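Dridton Supply has sold packaging and shop goods out of Nikthorpe since 2000. We started with one counter and 32 items on the shelf. Today we serve schools, bakeries and small stores across the county — most of them within 60 miles.

Orders placed before noon leave the same day. Gray bins are kept for small parts, and cartons go on pallets.
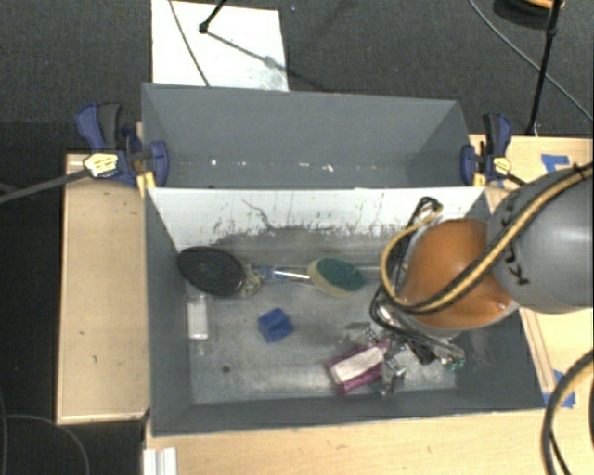 ## Where to find us

Our front desk is at 97 Hidau Road, next to the Stöckli building. Parking is in back.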